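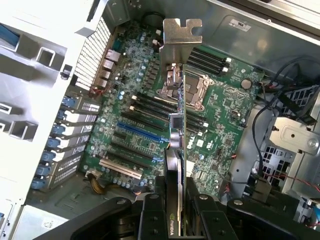

Araceli Ocampo wrote in to say her Wi-Fi drops every evening in the back bedroom, and could a cheap antenna really fix it? Yes, quite possibly, and this is one of my favorite little jobs!

Start with where the router sits. Get it up off the floor and out of the cabinet – a high shelf near the middle of the home is great. If it has stick antennas, point one straight up and tip another sideways, so upstairs rooms get a share too.

Still weak? Look at the back of your desktop. Many Wi-Fi cards have small screw-on antennas, and they work loose. Finger tight is plenty, no pliers please! An antenna on a short cable with a magnetic base can sit on top of the desk, well clear of all that metal.

Run a speed test before and after each change, same spot, same time of day. Mine went from 11 to 80 megabits just by moving the router out from behind the fish tank (water soaks up signal like you wouldn't believe).

Next up, Araceli's other question – getting a radio to behave in a metal garage.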